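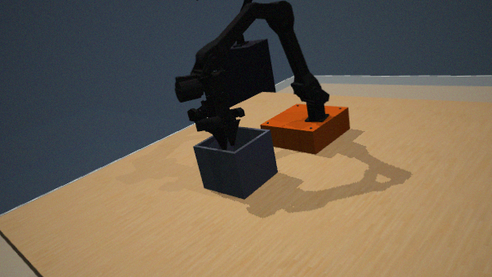
Plelia is a collection of thank-you notes and progress updates from small medical and mobility fundraisers, the kind where a family is trying to pay for a ramp, a lift or a van with a lowered floor. I started it when I was helping run one of these campaigns and couldn't find any decent examples of what people write after the first week, when the shares dry up and you still have most of the money to raise. I read every page myself and it was slow going - picture that black arm bent over its blue bin, reaching down into the one spot, and you've got my evenings from January to April. If you're here for the files, skip down a bit. If you're thinking of using them for something, please read the whole thing!

What's in it

3101 updates from 783 campaigns, in two files.

campaigns.csv has one row per campaign: what the money was for, the goal, the amount raised when I last looked, and whether the page was still open. updates.csv has one row per update, with the text and the number of days since launch. They join on campaign_id. Text is UTF-8, line breaks inside an update are kept, and I left the typos alone (fixing them felt rude, and they're part of how people write when they're tired).

All of it comes from Lokengate, the regional fundraising board where I ran my own campaign. Organizers got a message from me asking if I could include their page, and the ones in here said yes. I didn't chase anybody who didn't answer.

Columns that need explaining

need: the main thing being paid for. Values are vehicle, home, equipment, treatment, travel and mixed. "Mixed" is messier than I'd like. Lots of families start out raising for a van and end up covering rent, and I only used mixed when the organizer said so on the page.

tone: my own reading of each update. I went through everything in 2 passes with a gap of a few weeks in between, and where I disagreed with myself I kept the second answer and put a y in the tone_changed column. So if you want the easy cases only, filter those out.

served: y if the page says the person is a veteran, blank otherwise. Blank means the page didn't mention it. Please don't read it as a no.

raised: whole dollars, online gifts only. Pancake breakfasts, coffee cans on the counter and checks from the credit union don't show up unless the organizer typed them in by hand, and some did and some didn't. I wouldn't do anything fancy with this column.

Names and private stuff

I swapped out names of people, streets, clinics and employers for tags like [PERSON] and [CLINIC]. Pono is the little script that does the swapping, and it's in the tools folder if you want to use it on your own text. It misses nicknames. It also thinks "Faith" and "Hope" are always people, which on fundraising pages is a real nuisance, so I put those back by hand where I caught them. Diagnoses stay in when the organizer put them on the public page and was fine with me keeping them.

If you find a name I missed, open an issue with the row id only and leave the name out of it. And if your page is in here and you've changed your mind, say so and I'll pull it in the next release, no questions asked.

What I'd use it for

Reading, mostly. I keep a few dozen of the updates bookmarked for when somebody asks me what to post in week six. People have also asked about training a writing helper on it, and that's okay with me as long as a person looks over what comes out before it goes on a family's page. I'd ask you not to use it to score who deserves help, or to guess which campaigns are fake. There are no fake ones labeled in here and I wouldn't know how to label them.

Known problems

Campaigns that fizzled are thin on the ground. Organizers who gave up mostly didn't write back to me.

Days since launch is off by one for some of the older pages - Lokengate used to count the launch day as day one and then switched to zero. I haven't sorted out which is which yet.

A handful of updates are the same text posted more than once. I kept them, as reposting is something organizers really do.

License and credit

Free for non-commercial use. Credit it as "Plelia, collected by Tamošiūnaitė" and keep the accents if your software lets you. Fixes are welcome, small ones especially, and I try to get to them after supper.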